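Ticket 127 – Procedimento de limpeza de sanitário: paragem por força no passo "retirar escova"
Fila: Regras e boas práticas de operação
Instalação: Marino, apartamento de ensaio
Estado: resolvido, com documento em revisão
Prioridade: 2

Abertura do ticket

Bom dia. Peço desculpa pelo meu português, não é a minha primeira língua e prefiro escrever devagar para ficar claro.

O problema é o seguinte. Quando o braço vai buscar a escova do sanitário, o controlador da Trusteck entra em paragem protetiva e mostra o aviso de força lateral. Acontece no momento de levantar a escova do suporte. Não acontece na aproximação e também não acontece no regresso à posição de espera. A versão do software é a mesma que temos na cozinha, onde não há este aviso.

O que já verifiquei:
- Pressão dos dedos da garra: conforme a ficha.
- Ponto de preensão: conforme a ficha, no cabo, perto do topo do suporte.
- Peso da ferramenta declarado no programa: correto.
- Reinício do controlador: feito, o aviso voltou.

Não aumentei o limite de força. A regra interna da Flirken diz que o limite só pode ser alterado com nova avaliação de risco assinada, e eu não tenho essa avaliação. Um colega sugeriu aumentar "só um pouco" para acabar o turno. Respondi que não, e registo isto aqui para a pessoa seguinte não ter dúvida.

Primeira resposta do suporte

Obrigado pelo registo completo. Pedimos três coisas: o ficheiro de eventos dos últimos minutos antes da paragem, a altura de subida programada e a revisão da ficha de trabalho que está em uso. Por favor não repita o ciclo em automático até ter resposta. Em modo manual, com velocidade reduzida e com a mão no botão de paragem, pode repetir.

Continuação, à tarde

Enviei o ficheiro de eventos. A ficha em uso é a revisão 2, que manda subir a escova em linha reta e logo a seguir rodar o pulso na direção da sanita. A altura de subida não está escrita na ficha. No programa alguém colocou um valor e não encontro a justificação dele em nenhum lugar.

Repeti em manual como foi pedido. Tampa e assento levantados, como manda a ficha antes de qualquer movimento com a escova, e garra no cabo.
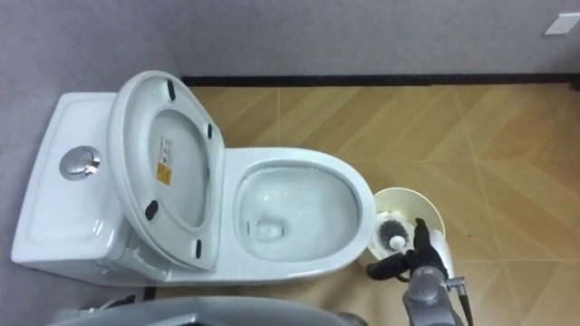 Orkent: a ficha tem um defeito de redação e o operador fez bem em parar. Quando um passo diz "subir e rodar", tem de dizer também até onde se sobe, senão cada instalação inventa o seu número. No nosso modelo de ficha, a rotação só é autorizada depois de a cabeça da escova estar livre do suporte. Recomendo separar em dois passos, com confirmação entre eles. E mais uma coisa, que não foi perguntada: a escova e a garra que a segurou contam como zona suja até à limpeza dos dedos. Isto deve estar na mesma página, não num anexo.

Resposta ao comentário

Agradeço. Vi o ficheiro outra vez com esta ideia e concordo. A rotação do pulso começa antes de terminar a subida, porque o programa mistura os dois movimentos para ganhar tempo. O aviso de força aparece nessa parte da trajetória. Na cozinha não há mistura de movimentos nos utensílios, e isto explica a diferença.

Alteração feita, com autorização do suporte:
1. Retirada a mistura entre subida e rotação.
2. Subida vertical separada, com verificação de força no fim.
3. Rotação bloqueada se a verificação falhar.
4. Limite de força sem alteração.

Fiz depois a simulação longa, uns 2000 ciclos, sem paragem. Sei que simulação não é a casa de banho verdadeira, por isso fiz também a série manual completa e depois a série em automático com supervisão. Nenhum aviso. O ciclo ficou mais lento, mas para esta tarefa não temos requisito de tempo.

Pontos que ficam abertos para a revisão da ficha

a) Escrever a altura mínima de subida, medida a partir do bordo do suporte e não a partir do chão. Há suportes de alturas diferentes.
b) Acrescentar a regra da zona suja: depois do passo da escova, a garra não toca em maçanetas, torneiras nem botão de descarga antes de ser limpa.
c) Definir quem pode aprovar uma mistura de movimentos. Neste momento o programa aceita sem perguntar.
d) Cabos do braço: confirmar a folga com o pulso na posição mais baixa, antes do primeiro ciclo de cada turno.

Sobre o ponto b) tenho uma pergunta. A limpeza dos dedos deve ser um passo do robô ou do operador? A regra atual fala em "limpeza adequada" e eu não sei o que isto quer dizer na prática.

Suporte

Do operador, por enquanto, com o braço em paragem e a garra aberta. Vamos substituir "limpeza adequada" pelo nome do produto e pelo tempo de contacto. O ticket passa a resolvido. Os pontos a) a d) seguem para a revisão 3 da ficha e este registo fica ligado a ela.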